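Home News Features Interviews Jobs Contact

I'd been told Leonie Prantl talks fast, and she does. By the time I'd found a pen she was already halfway through the first rule in her handbook, which is that a robot waits at the bedroom door until a person has said yes to it coming in. Said it out loud, mind you. A door left open doesn't count!

Leonie writes the working rules for Vullside, a firm that puts robots into furnished rooms to learn the dull bits of housekeeping. Her handbook started out at 264 pages. "It was dreadful," she says cheerfully. "I'd written a whole page on doormats. Gion read it on the train and rang me up to ask if I was feeling all right."

Gion is Gion Hollenstein, who runs the crews, and who wanted something you could read over a cup of tea. They've got it down to 80 pages now and he'd still like to lose a few more (he has his eye on the chapter about curtains).

So what goes in? Quite a lot about beds, as you might guess. The arm has to come in slowly over bedding, and if anybody sits down on the bed, or even leans on it, everything stops. "People want to argue about the speed," Leonie says. "Fine, argue. But do it in the corridor, with the arm stopped."

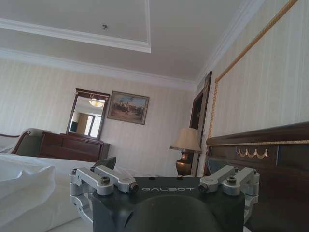 At the bedside: a Galbot gripper in a room with white sheets and a dark wooden headboard.

I asked her about furniture, having a soft spot for old dressers myself, and she pulled a face. The rule there is that polished wood and anything with glass in it gets a clear gap all round, and the crew agree the gap before they switch on. Mirrors have their own paragraph. "A mirror shows you a second room that you can't drive into," she says. "I want the crew to have thought about that first, every single time, even if they did the same room on Friday."

Then there's the lamp rule, which is my favourite. If a lamp can be moved by hand, a person moves it. If it has to stay where it is, it goes on the list as a thing to keep away from. Elfriede Sutter, who trains the new starters, makes them walk the room and say each item aloud, and apparently they all feel silly for the first morning and then can't stop doing it at home.

Does anyone push back? "Oh, constantly," says Leonie. Ferdinand Lehner, over at Cadby, thinks the stop button should be on the robot and nowhere else. She wants 2 of them, one on the machine and one in somebody's hand, and they've been sending each other long emails on the subject all through August. I got the feeling they both rather enjoy it.

What she'd like next is for other firms to pinch the handbook and scribble on it. She's printing 200 copies with wide margins for that very purpose, and she's given me one. I've already written something rude next to the bit on doormats, which she has kept in, though it's only a paragraph now.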